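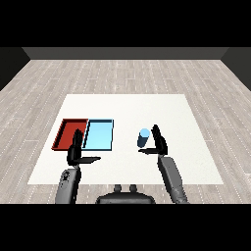
Wilma Lennox wrote back that the sync error was still showing on the shared calendar after she had signed out and in again, and that two of the appointments she entered from the front desk had disappeared from the other computer. She asked whether she should stop entering new ones.

Reply sent: please keep entering appointments, but only from the front desk computer for now. Leave the back office computer open on the calendar and don't edit anything there. Write any changes to existing appointments on paper until we know which copy is the good one.

Ticket summary
Subject: Okero calendar drops or duplicates appointments between two computers
Reported by: Wilma Lennox, Matheson office
Priority: raised from normal to high after second report
Status: resolved, see last entry

Original report
The calendar on the back office computer does not match the one at the front desk. Some appointments are on one and not the other. A few are on both but at different times, always one hour apart. A yellow bar says "Sync incomplete" and goes away if you click it, then comes back. Started after the December update, or at least that is when we noticed.

Log

9:10 a.m.
Connected to the front desk computer. Okero is on the current version. The yellow bar was present. Clicked Details and got the short message only, "Some items could not be sent." No error number. Checked the network and it is fine, web pages load normally and the printer responds.

9:25 a.m.
Connected to the back office computer. Same version of Okero. Same bar, but the message under Details is different: "Some items could not be received." Made a test appointment at the front desk called TEST A. It did not show up in the back office after several minutes. Made TEST B in the back office. It showed up at the front desk right away. So the trouble is mostly in one direction.

9:40 a.m.
Exported both calendars to files before changing anything. Both exports are saved in the ticket folder on the Matheson share. Please don't delete these until the ticket has been closed for a month.

9:55 a.m.
Looked at the outgoing queue on the front desk computer (Settings, Account, Advanced, Show Queue). There are 500 items waiting, and the list stops there. I think that is the limit of what the window will show and the real number is higher. The oldest item is from before the update, so the update may not be the cause after all. Asked Wilma if anybody had imported anything into the calendar recently.

10:20 a.m.
Wilma answered that the old paper rota had been typed into a spreadsheet and brought in "all at once" by a temp. The spreadsheet had about 900 rows. She forwarded it.

10:45 a.m.
Opened the spreadsheet. Most rows are normal. Nineteen of them have an end time earlier than the start time. They are all evening shifts that run past midnight, and the end date column was filled down with the same date as the start. Okero accepted these on import, but I suspect the server will not take them, and the queue is stuck behind the first one.
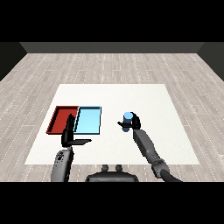

Tried removing the first bad item from the queue by hand. The queue started moving, then stopped again at the second bad item. That supports the idea. TEST A still had not come through because it was a long way back in the line.

11:30 a.m.
Instead of taking them out of the queue one at a time, fixed them in the calendar itself. Steps used, in case this comes up at another site:

1. Close Okero on every computer except the one with the stuck queue.
2. Turn off sync on that computer (Settings, Account, Sync, Pause).
3. Switch to list view and sort by End.
4. Open each appointment where the end is before the start. Change the end date to the next day. Save.
5. Go back to Show Queue and press Rebuild. This takes a while and the window looks frozen. Leave it alone.
6. Turn sync back on.

Step 5 matters. Without the rebuild, the queue still holds the old version of each item and sends that one first. I skipped it the first time and had to go back.

12:15 p.m.
Queue is emptying. Wilma asked if she could open the back office computer again. Told her to wait until the yellow bar was gone from the front desk.

1:05 p.m.
Queue empty, bar gone. Opened Okero in the back office. It pulled everything down and the bar cleared there too. TEST A is now on both. Deleted TEST A and TEST B. Both deletions carried over.

1:20 p.m.
That leaves the one-hour problem. Compared the two exports from this morning. The appointments that were an hour off had all been made in the back office. Checked the clock settings. The front desk is set to pick the time zone automatically. The back office was set by hand, to a zone one hour to the west. The clock in the corner of the screen had been moved forward an hour to make it look right, which explains why no one caught it.

1:35 p.m.
Set the back office computer to automatic and corrected the clock. New appointments now match on both. Older ones made there are still wrong, because Okero saved them with the wrong zone attached. There is a tool for this under Tools, Shift Times, but it works on everything in a date range and would move the good ones as well. Filtered by "Created on" first, then ran it on the filtered list only. Spot checked against the paper book with Wilma on the phone. She found one that was still off, a dental supply delivery, and it turned out to have been typed in wrong on the paper side as well. She corrected it herself.

2:10 p.m.
Wilma asked about the two appointments that went missing in her message. Found both. They were in the queue with the rest and are now showing on both computers. Nothing was lost.

2:30 p.m.
Question from Wilma: will reminders go out twice to people whose appointments were moved? Checked with Vemau, who handle the text reminders. Their system only looks at the calendar the evening before, so anything already past is ignored and anything ahead will use the corrected time. One reminder each. They did say that reminders for tomorrow should be checked by hand if the calendar was changed today -- there is a preview page for this. Sent Wilma the link.

3:15 p.m.
Wilma checked the preview and says the times look right.

Notes for other sites
Horkorness uses the same rota spreadsheet and has evening shifts too. I have asked them not to import it until the end date column is fixed. The simplest fix is a formula that adds a day when the end time is smaller than the start time. A corrected copy of the blank spreadsheet is in the ticket folder. Use that one and throw out the old one.

I have also sent a report to Okero support asking for two things. The import should refuse a row that ends before it starts, or at least warn about it. And one bad item should not hold up everything behind it. They gave me a case reference and no date.

If the yellow bar comes back, please don't click it away. Click Details, write down the exact words, and add them to this ticket -- it can be reopened by replying to any of the emails from it.

Last entry, next morning
Both calendars match. No bar on either computer. Wilma confirmed that the paper changes from yesterday have been entered and that both computers can be used as normal. Closing as resolved. Exports kept as noted.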